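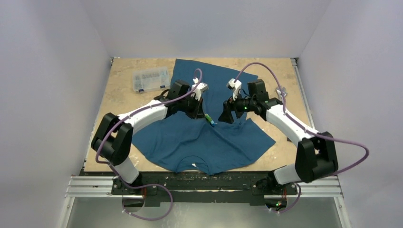
Home Diary Archive About

24 November 2021

Today I wanted to finish the laundry before dark. I am still slow with T-shirts. My way is to put the shirt flat on the table, smooth the sleeves, and only then begin to fold. The dark blue-green one from Muker gives me the most trouble, it wrinkles again at once. In August I paid 200 for it and I still like the color.
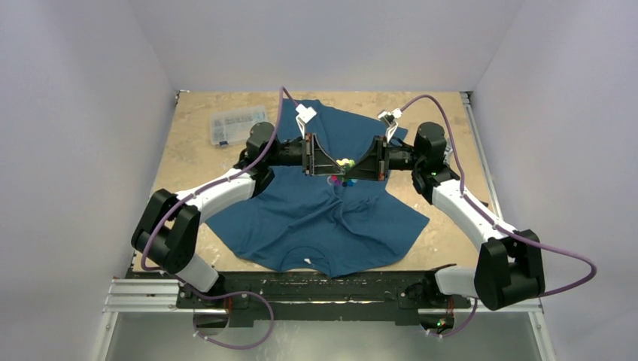 The T-shirt, full of creases.

Tomorrow the towels.

We use cookies. Accept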